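Workshop notebook, 2 February 2020
Mitimero record, mixing and cutting prep

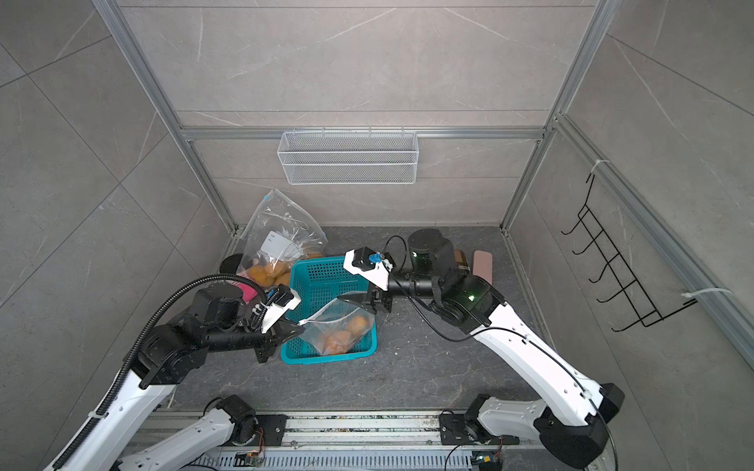

Picked up where we left off in December. All the guitars for side A are now printed and backed up on both drives. Side B still needs the second rhythm part on "Zamora", which was played on the wrong tuning and can't be fixed by shifting it. It has to be played again.

Drums first. The kick was fighting the bass on everything faster than mid tempo. Pulled 3 dB out of the bass at 90 Hz and left the kick alone. Better on the big speakers, no real change on the small ones. Tried the same cut on the slow song and it went thin, so that one goes back to how it was.

Snare on "Nikalville" has a ring that sits right on the vocal note in the chorus. Narrow cut didn't help much. Swapped in a quieter hit from the end of the take for the chorus only. You can hear the swap if you solo it. In the mix I can't.

Blast section in the same song: the overheads are a mess. Too much hi-hat on the left. Turned the left one down, then the whole kit leaned right, so turned it back up and took some top off it. Leave it there unless the band complains.

Vocals. The low growls are fine with almost nothing on them. The clean lines need more work. The doubled take is late by a hair on every second word, moved those by hand. Took most of the afternoon. The long scream before the solo clips a little at the front. I like it and so does the singer, so it stays.

Rough mixes went out to Erent for a first opinion on vinyl. Their answer, short version:
Side A is too long at the level we want. Either lose the intro or accept a quieter side.
Watch the S sounds on the last track, near the center of the disc.
Keep the low end in the middle.

The band does not want to lose the intro. I would move it to the end of side B as an outro, it is in the same key as the last song anyway. Tried it with a short crossfade and it works well enough to play them. If they say no we go quieter.

Pressing is set at 2,000 for the first run. That number came from the label and I have no say in it, but it does mean one bad test pressing costs us weeks, so I want 2 full listens on different systems before anything goes to the cutter.

Still to do:
Re-record rhythm guitar on "Zamora", right channel only
Check the fade on the slow song, it ends too soon on headphones
Tame the S sounds, last track
New cable for the talkback mic, the old one crackles when it moves
Ask the band for final song titles, two are still working names

Sessions are saved under the new folder names. Old ones are left as they were, please don't open and save over them.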